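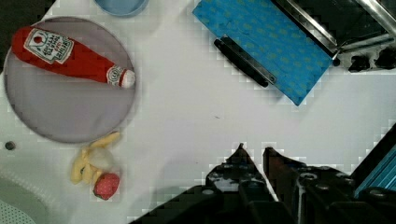
Wrist view with the plush ketchup on the gray plate. The banana and strawberry are waiting down below.

Filed under: Workshop Log / Robot Kitchen / Data Collection

Hi again! I promised a few people a peek at what I've been doing with all my evenings, so here goes. I'm collecting demonstrations for a pick-and-place model, which means I drive the arm through a little kitchen task by hand, save the recording, mess up the table and do it all over again. The goal for this round is 300 good episodes, and after that I'd love to get to 2000 by December (we'll see, my shoulders have opinions).

The project is called Flammont, mostly so the folders have a name. The recording script is Fawzy, which I wrote myself and which crashes if you put a space in the task name. I still do this at least once a night.

A few notes to go with the picture, for anyone trying something similar:

The toys are soft on purpose. I squeeze too hard when I get tired, and plush forgives that. The ketchup bottle is my favorite thing to grab at the neck, right behind the white cap, but I try to mix in some grabs around the fat end too so the model doesn't get lazy.

The peeled banana is a pain! All those floppy bits of peel catch on a fingertip, and then I either shake it loose or toss the episode. I've been keeping the ones where I recover cleanly.

I move everything between takes: plate, bowl, the blue patterned piece over on the right, even the little toy stove. My first batch had the plate in the same corner every time and the policy I trained on it reached for that corner no matter what.

Each take runs nearly 20 seconds, and I do them in blocks with 2 instructions per block, so "put the ketchup on the plate" might be followed by "take the ketchup off the plate." Resetting goes way faster that way.

More next time, including the bowl tasks, which I've been putting off.

Posted Sep 12, 2026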